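How I Sort and Store Toy Odds and Ends, Blocks and All, in Old Metal Bins

I've been using metal bins for block storage for years now and people keep asking me how I set them up, so I finally sat down to write the whole thing out.

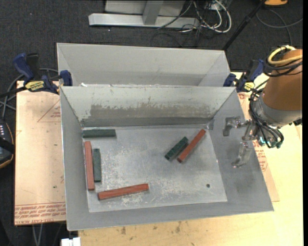
My first bins came out of a shop clearance over in Broltport, a whole stack of them, gray and scratched and heavier than they look. I paid 30 dollars for the lot and felt pretty smug driving home. Before that I had everything in cloth baskets, and cloth baskets are lovely until you need one particular block and have to stick your arm in up to the elbow. A wide, open bin with a flat floor lets you see what you've got. That's the main thing I want out of storage, and everything below follows from it.

What you'll need

Open metal bins, as many as you have groups of blocks
A bucket of warm water and a little dish soap
An old toothbrush for the corners
Two or three rags you don't care about
A sheet of sandpaper, medium grit, if your bins have rough spots
Masking tape and a marker
Felt or thin cork for lining (optional, more on that later)

Step 1: Clean the bins first

If your bins are secondhand, assume they held something greasy. Mine had. I wash them outside with the hose, then soap, then the toothbrush along the seams where the walls meet the floor, then a rinse. Dry them right away with a rag and leave them upside down in the sun for an afternoon. If you do this in February like I did with my second batch, put them near a heater instead and turn them over halfway.

Scratches are fine. I spent a whole evening once trying to buff the scuffs out of one bin and it looked exactly the same when I quit, only now my wrist hurt. Run your fingertips (carefully!) along the rim and the inside walls. Anything that catches skin gets sanded until it doesn't. Anything that's only ugly gets left alone.

Step 2: Tip everything out on a big surface

I use a table, and I throw an old sheet over it when I'm doing the full collection so the pieces don't bounce all over the place. Get every block out of every hiding place before you start. Couch, car, the bottom of the coat closet. It's very annoying to finish sorting and then find a red one in a boot.

My full set is 1118 pieces, and yes, I did the count, on a long rainy day with a pot of coffee. You don't have to do that. If you have one small box of blocks you could be finished in the time it takes to cook rice.

Step 3: Sort by length, then by color

Most people go straight for color. I did too, and it looks great for a day or so. The trouble comes when you're building. You're laying a wall and you need another long piece, and you don't care much whether it's red or green, you care that it's long. So I make my piles by length first.

Stand one block up against another to check. Eyeballing works for a while and then it doesn't, especially late in the evening. With my sets the reds are longer than the greens, so length and color end up being nearly the same job, which is handy. If yours are all mixed, make the length piles first and split them by color afterward.

Dark colors are the ones that trick you, by the way. Dark green in a gray bin in a dim room can look almost black, so do your sorting by a window or with a lamp pulled close.

Step 4: Set up a working bin

This is the part I'd keep if I had to throw out all the rest. One bin gets only a few blocks at a time, some long and some short. That's the bin you build from. The others are for storage and can be as full as you like.

Why so few? You want floor showing. When there's open space between the pieces you can pick one up from any side without knocking its neighbors around, and smaller hands find that much easier. If two blocks have slid up against each other, slip a fingertip in at one end and nudge them apart before you grab. Blocks lying tight along a wall are the hardest to get hold of, so I sweep them toward the middle with the side of my hand whenever I walk past.

Don't bother lining them up in the working bin. I used to lay mine out in tidy rows and they'd be every which way five minutes later. Let them lie.

Step 5: Put the bins rim to rim

Push the working bin right up against the next one, long side to long side, no gap. If you leave a gap, blocks will fall in it, and then you'll be moving two heavy bins to get one little block back. With the rims touching you can pass pieces straight from one to the other.

I move pieces from front to back. Used ones go into the back bin, and when the front one runs low I swap them over. My neighbor Roscoe Benavides does it the other way around and claims it's faster – we've argued about this over the fence more than once and I'm still right.

Step 6: Label, but keep it loose

Masking tape on the outside, short words: LONG, SHORT, ODD. I tried fancy printed labels from a place called Plaverel and they peeled off the metal in the first warm spell. Tape peels too, but I can replace it for nothing.

A few notes on liners

Bare metal is loud. If you tip a full load of blocks into an unlined bin, everybody in the house will know about it. Felt cut to the size of the floor takes care of most of the noise, and cork does even better but crumbs at the edges. I line the storage bins and leave the working bin bare, mainly so I can wipe it out quickly. Grit and little specks collect on the bottom faster than you'd think, so give it a once-over with a damp rag every week or two and dry it after.

If you do glue your liner down, use tiny dots in the corners only. I glued one all the way across and had to scrape it off with a putty knife, and that bin still has a sticky patch.

Next time I'll go through the odd pieces, the arches and half-rounds and that whole mess. I have a shoebox full of them and no plan yet.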